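3.2 Work surfaces and reported eye strain

Participants were recruited through the Dorness site in September and filled in the same diary form used by Unnithan and Shenoy. Of the 890 forms sent out, 511 came back complete. We left out anyone who worked at a bench for less than 3 hours a day, as well as anyone who had changed glasses during the study period.

Surfaces were sorted by finish (matte or gloss), by color, and by whether they carried a printed pattern. Pattern turned out to be the hardest of these to code. Faint lines on a white ground were often reported as "plain" by the people who worked on them, and two raters had to settle such cases from photographs. Figure 4 shows a surface coded as white, patterned.

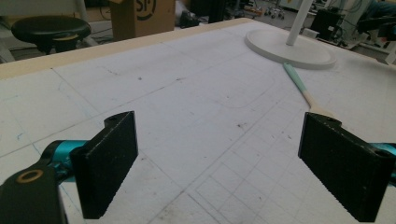
Figure 4a. White tabletop with faint gray grid lines in squares of several sizes.

Eye strain scores were higher on gloss white surfaces than on matte ones, in line with Ladefoged's earlier work on office desks. The effect of pattern was small and went away once lighting was added to the model. Age had no clear effect. Bhat has argued that the edge of a surface matters more than its center, as the eye crosses it each time the worker looks up. We coded edges separately for this reason — a border in a different color or material was marked as "framed" even where it was narrow.

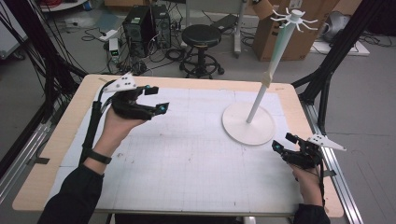
Figure 4b. Grid-marked white sheet on a table with a light wooden border, coded as framed.

Framed surfaces had slightly lower scores, but only 32 participants used one all day, and the difference should be read with care. Most of them also sat near a window. A later round with fixed lighting would be needed to separate the two.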